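Home Features Technology Reviews Letters Subscribe

The Sock Problem

Every few months somebody announces that the laundry is about to be solved. I have started asking to see the laundry.

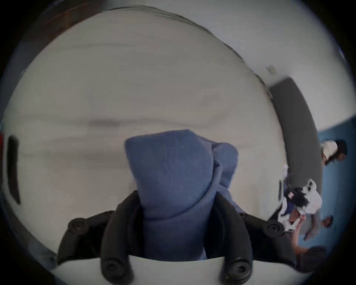 I asked at Treltix, which wants to sell a machine that puts clothes away, and at Vass, which wants to sell the software inside a machine that somebody else will build. I also asked at Bendcombe, a contract laundry that has been pitched by both and has so far bought from neither. The people at all three were generous with their time. Two of them were less generous with their numbers.

The pitch, if you haven't heard it, goes like this. Industrial robots have been welding and painting for decades, but they do it blind, repeating one motion on parts that arrive in one place. A house is different. Nothing in it arrives in one place. So the new companies don't program their machines move by move. They collect recordings of people doing chores, thousands of them, and train a model on the lot. A popular way to make the recordings is to have people do the chores with a gripper in the hand, the same sort of two-fingered gripper the robot will later have on the end of its arm, with a camera looking over the fingers. Pick up the cloth. Put down the cloth. Do it again.

It is a sensible idea and it is cheaper than it sounds. You don't need a robot to make the training material, only people, grippers and things to pick up. What I wanted to know was how far it had gotten.

"Further than you think and not as far as you've read," said Indira Reddy, who runs data collection at Treltix. I wrote that down because it was the most modest thing anyone said to me all month.

Reddy's group had 3,139 usable recordings of soft items when I visited in February. Soft items means towels, socks, shirts, washcloths, knit hats, anything that changes shape when you pinch it. She would not say how many had been thrown out to get to that figure. When I asked what made one unusable, she gave me a list that went on for some time: the person fumbled, the person was too good and did it in one flick the robot could never copy, the cloth hid everything the camera needed, somebody sneezed.

The third of these interested me most. Pinch a wad of fabric with two fingers and it bulges up between them, and whatever you might have learned from its edges is gone. A mug is a mug from most sides. A sweater in a heap is a lump. You can train a machine to grab the lump, and the machines I saw grab it pretty well. Ask one where the sleeve is and you get a long wait.

I watched the Treltix demonstration arm work through a pile for most of a morning. It took an item from the top, lifted it, swung to the left and let go over a bin. It missed the bin twice. It got two things at once several times, which the engineer at the keyboard counted as a success until I asked whether he would count it if the second thing was supposed to go in a different bin. He said that was a sorting question. I said that laundry was mostly sorting questions. We left it there.

Then came folding. The towel took three minutes and the fold was decent. The second towel took longer. The shirt was not attempted, on the grounds that the shirt policy was being retrained, and I was invited to come back.

I don't want to be unfair about this. Ten years ago a machine that could lift a crumpled towel out of a pile, any towel, on a table it had never seen, would have been a career. The engineers are right to be proud of it. My trouble is with the distance between that and the brochure, which shows a family at breakfast while something white and rounded glides past with a stack of pressed shirts.

At Vass they have a better line on this. They told me the home is the wrong place to begin and the shop floor is the right one, and that anyone selling you a home robot this year is really selling you a chance to be its tester. Their software is being tried at a mail-order warehouse, Trornside, where the job is picking bagged garments out of a tote and dropping them on a belt. The garments are in plastic, folded flat, with a barcode. Calling that soft goods is generous, and to their credit they didn't argue the point very hard.

The arm I saw there was good. It worked steadily, it seldom dropped anything, and when it got stuck it lit a lamp and a person came over. The person came over 26 times in the shift I sat through. Vass considers that a fine number and says it was far worse last summer. The warehouse has one person minding several arms, which pencils out if the arms are quick enough. Whether they are quick enough depends on a cost per pick that Vass would not show me and that Trornside said was confidential.

So I drove to Bendcombe, where there is nothing to be confidential about. Bendcombe washes for hotels and nursing homes. It has tunnel washers, dryers as big as delivery vans, and ironing lines that will take a flat sheet in one end and send it out folded at the other, and has had them for years. All of that is automation. It doesn't make the news.

What the plant still does by hand is everything at the start of those lines. Somebody has to pull a damp sheet out of a knotted mass of other sheets, find two corners and clip them on. Rajeshwari Devadiga, the floor manager, can do it without looking. On a good line her people feed up to 800 pieces an hour between them, and she let me try it. I managed a rate I would prefer not to print.

"They come in here and film it," she said, meaning the robot companies. "They're nice. They ask where I look. I told them I don't look, I feel for the hem. So then they wanted to put something on my fingers."

Did she let them?

"For one Saturday. Time and a half."

She has sat through four sales presentations and she asks each one the same thing, which is what happens when there's a pillowcase inside the duvet cover. There is always a pillowcase inside the duvet cover. Nursing homes also send spoons, hearing aids and, once, a set of keys that took a dryer down for two days. A person feels the lump and stops. The gripper I had watched at Treltix has no feeling in its fingertips at all. Reddy had told me so without being asked. It judges its grip by how far the fingers have closed and what the camera shows, and tactile pads are on the list for a later version. Vass has tried pads. They wear out.

None of this is a law of nature, and I've been wrong about machines before. I said in these pages that phones would never be any good at dictation. It may be that the recordings are the answer and there simply aren't enough of them, and that at some number well north of 3,139 the sleeve appears out of the lump. Reddy thinks so. She has a chart with a line going up, and the line has been going up for a while. I asked her what the task was on the vertical axis. It was picking up.

Picking up is real work and I don't look down on it. A machine that cleared the floor of a child's bedroom while the child was at school would find buyers, me among them, even if all it did was put everything in one heap on the bed. For a person who can't bend down it would be worth a good deal more than that. If the companies would sell that machine, slow and limited and honest about both, I'd write a friendlier piece.

They don't want to sell that machine. They want to sell the one in the brochure, and they are taking deposits. The Treltix order page asks for one now and gives no delivery date. The small print says that "complex garment handling" will arrive in a software update. I called the sales line to ask whether a fitted sheet counted as a complex garment, and was told someone would get back to me.

In the meantime I ran a trial of my own, at home, with a kitchen timer and a full basket: shirts, towels, the usual unmatched socks, one fitted sheet. It took me 43 minutes with the radio on, including a break to answer the door. The fitted sheet I rolled into a ball and pushed to the back of the closet, and I would accept the same from a robot.

Devadiga was hiring when I left, for two feeders on the early line. She said the robot people had asked to come back and film again, and she had told them the rate had gone up.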